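Wiping Down: Small Tables, Cloths and the Last Five Minutes
June – Notes by Spyros Delić
Filed under: Talks & Handouts / Home Care

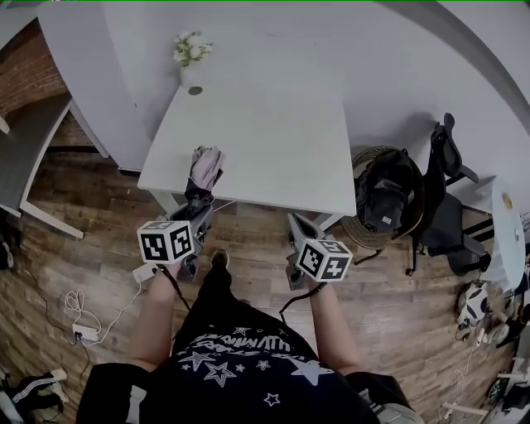
Slide 1. White table, pink cloth, flowers at the far corner.

Opening. Leave slide 1 up while people find seats. Say hello, say who I am, thank Atif Tarar for setting up the room at Luvanside. The talk runs 25 minutes and questions come after. Handout is on the chair by the door.

Start with the table. It is a plain white rectangle on thin legs, and most of the top is clear. There is a small white vase with white flowers in the far left corner and a small dark round thing in front of it, a coaster or a cup lid. Ask the room: do you lift those, or do you wipe around them? Wait for hands. Most people say lift. Most people wipe around.

Point one: clear first. Move what is on the table before the cloth comes out. On a table like the one on the slide that means two trips, vase and coaster. Put them on another surface, not on the floor where they get kicked. A small side table works well, and there is part of a round one at the far right of the slide. It already has something yellow on it, so check there is space before you walk over with a vase full of water.

If the vase is heavy, use both hands and put the cloth down. I learned this with my aunt's vase. Tell the story if we are running on time. Skip it if we started late.

Point two: the cloth. The pink one on the slide is crumpled. A crumpled cloth touches the table in a few places and misses the rest. Fold it in half and in half again. You get a flat pad and several clean faces to turn to as you go.

[Hold up the folded cloth. Turn it over. Pass a second one along the front row.]

People ask about color. Color does no cleaning, but it helps you keep cloths apart. In our house pink is tables, blue is bathroom, and the gray ones are for shoes and the dog. When we ran the survey for the Prurnamstead housing group we had 192 forms back, and 70 of them said one cloth did the kitchen and the bathroom both. Pause here. Somebody usually laughs.

Point three: order of the wipe. Far edge first, then work back toward yourself in straight overlapping passes. Crumbs come with you and end at the near edge, where your free hand can catch them. Then the edge itself, which gets sticky from wrists and sleeves. Run the folded cloth along it once in each direction.

White tops show streaks when the light comes from the side. Bend down and look across the surface after it dries. If you see arcs, the cloth was too wet. Wring it out harder and do one more pass, then a dry cloth.

Demo. Use the tray table from the side room. Put out ground coffee and a little sugar. First pass with the cloth bunched up, second pass with it folded. Keep quiet during the second pass and let them watch. [Bring towel for hands. Last time I forgot.]

Point four: the legs and the bar. Back to slide 1. The legs are thin and there is a crossbar under the near edge. Bars like that collect dust and shoe marks, and you don't notice until you sit on the floor. Once a month is enough. Same cloth, a fresh face, top of the leg down to the foot.

Point five: chairs. The slide has a round woven rattan chair with a black backpack in it, and a black office chair on wheels past that. Take bags off before you clean a seat – obvious, but the bag is where the grit comes from. For rattan use a dry soft brush and follow the weave. A wet cloth pushes dirt into the gaps. On the mesh back of an office chair the brush attachment on a vacuum does the job. The star base wants a damp cloth, one arm at a time, and check the wheels for hair.

Floor goes last. Wood floor, dry sweep, and pick up any cables or adapters before you start so you aren't sweeping around them.

Cost slide, if asked. The Flemus cloths on the handout are sold in packs of 100, which is too many for a home. Split a pack with neighbors. The Lazarević shop sells them loose. Old T-shirts are fine too, cut along the seams.

Questions I expect:
Spray on the table or on the cloth? On the cloth.
How often to wash cloths? After every day of use, hot, no softener.
Can flowers stay on a table people eat at? Yes, but wipe under the vase every time you change the water. It leaves a ring.

Put the vase question last if there is a choice. It leads to the next talk, on shelves and windowsills, in the same room at 7:30.

Collect the cloths from the front row before people leave.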